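Nisa · notas de laboratorio
3 de enero de 2023

1/ Hilo sobre cómo enseñamos tareas de baño a un humanoide por teleoperación. Proyecto Nisa, equipo de manipulación de Trevaskis. Va sin música épica: son apuntes de método, con los errores incluidos.

2/ La tarea elegida para empezar: coger un bote del estante alto y dejarlo en el borde del lavabo. Dicha así parece trivial. Para el robot son un acercamiento, una inclinación de cabeza, un agarre a la altura del pecho o más arriba, un descenso con carga y una suelta sobre cerámica curva.

3/ Probamos primero la enseñanza cinestésica (agarrar el brazo y moverlo a mano). Funciona bien para trayectorias cortas de un solo brazo. Con dos brazos y base móvil hacen falta dos personas, y las dos acaban metidas en el campo de visión de la cámara. Esos datos no sirven para entrenar una política visual.

4/ Pasamos a control remoto. El operador lleva guantes con sensores de flexión y unas gafas que le muestran la cámara de la cabeza. Ve lo que ve el robot y nada más. Esto es incómodo y es deliberado: si el operador usa información que la cámara no tiene, la política no puede aprenderla.

5/ Postura de partida de cada episodio: base orientada al lavabo, brazos bajos, dedos abiertos. Los dedos abiertos importan. En las primeras series cada operador empezaba como le parecía y el modelo aprendió a dudar durante el primer segundo.
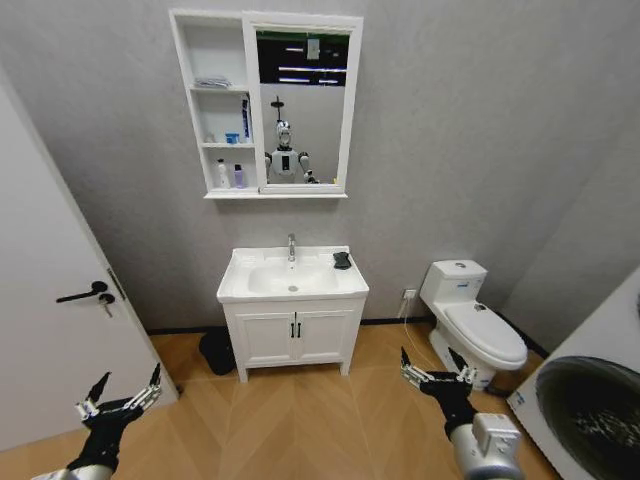

Vista desde la cabeza al inicio del recorrido. El robot se refleja en el espejo.

6/ El espejo merece un apunte propio. El robot aparece en él con los dos brazos, así que en la misma imagen hay cuatro. Un detector de manos entrenado en cocinas marca las reflejadas como reales con bastante confianza.

7/ Opciones que valoramos: tapar el espejo, enmascararlo en el preproceso o dejarlo. Lo dejamos. En una casa habrá espejos. Sí añadimos la pose de las muñecas, calculada por cinemática directa, como entrada de la red — con eso el modelo tiene una referencia que no depende de la imagen.

8/ Segundo problema: blanco sobre blanco. Mueble blanco, lavabo blanco, inodoro blanco y, en el estante de abajo, un bote blanco junto a otro morado y estrecho. El morado se segmenta sin esfuerzo. El blanco pierde el contorno en cuanto cambia la exposición. Fijamos exposición y balance de blancos en toda la captura.

9/ Tercero: la profundidad sobre superficies brillantes. El grifo cromado y el esmalte devuelven huecos en la nube de puntos. Los operadores compensan sin darse cuenta, bajando más despacio cerca del borde. Esa lentitud queda en la demostración y la política la copia. En este caso nos conviene.

10/ Cifras. Llevamos 2000 episodios grabados en el baño. De ellos descartamos 145 en revisión manual. Motivos principales, por orden: agarre corregido más de dos veces, pérdida de seguimiento en un guante, operador que se queda quieto pensando.

11/ Lo del operador quieto es peor que un fallo limpio. Una pausa larga sin causa visible enseña al modelo que no hacer nada es una acción válida en ese estado. Recortamos toda pausa superior a un umbral o tiramos el episodio entero.

12/ Los fallos con recuperación, en cambio, se quedan. Bote que resbala, mano que vuelve a abrir, segundo intento correcto. Sin esos episodios la política no sabe salir de un error pequeño y lo convierte en uno grande.

13/ Latencia. El enlace lo lleva Zistov, con el puesto de control en Helilstead y el robot en otro edificio. Por debajo de cierto retardo el operador ni lo nota. Por encima, empieza a mover y esperar, mover y esperar, y la trayectoria sale escalonada. Registramos el retardo en cada episodio para poder filtrar después.

14/ Formación del operador: 17 sesiones antes de que sus datos entren en el conjunto. Las primeras se borran. Es caro y hubo discusión interna. La variante barata (grabar todo y ponderar por calidad) nos dio peores resultados en la suelta, que es justo la fase más delicada.

15/ Consejo práctico para quien monte algo parecido: anotad las fases durante la captura, con un pedal. Acercamiento, agarre, traslado, suelta. Segmentar a posteriori nos costó más horas que grabar.

16/ Otro: variad la posición de los objetos entre estantes, pero también la de la base. Nosotros movíamos los botes con mucho cuidado y aparcábamos el robot siempre en el mismo punto. La política memorizó el suelo. Con la base un palmo a la izquierda, el brazo iba a donde antes estaba el bote.

17/ Pendiente: abrir los armarios bajo el lavabo. Los dos tiradores negros están muy juntos en el centro y con la mano abierta es fácil engancharlos a la vez. Probaremos con una preforma de dos dedos. Previsión: tener la serie completa en mayo.

18/ Me preguntan por privado si liberaremos los datos. La parte de baño, sí, cuando acabe la revisión. El formato será el mismo que usamos dentro: vídeo de cabeza, articulaciones, muñecas, fases y retardo. Las dudas sobre el pedal, en respuestas a este hilo, que ya van varias.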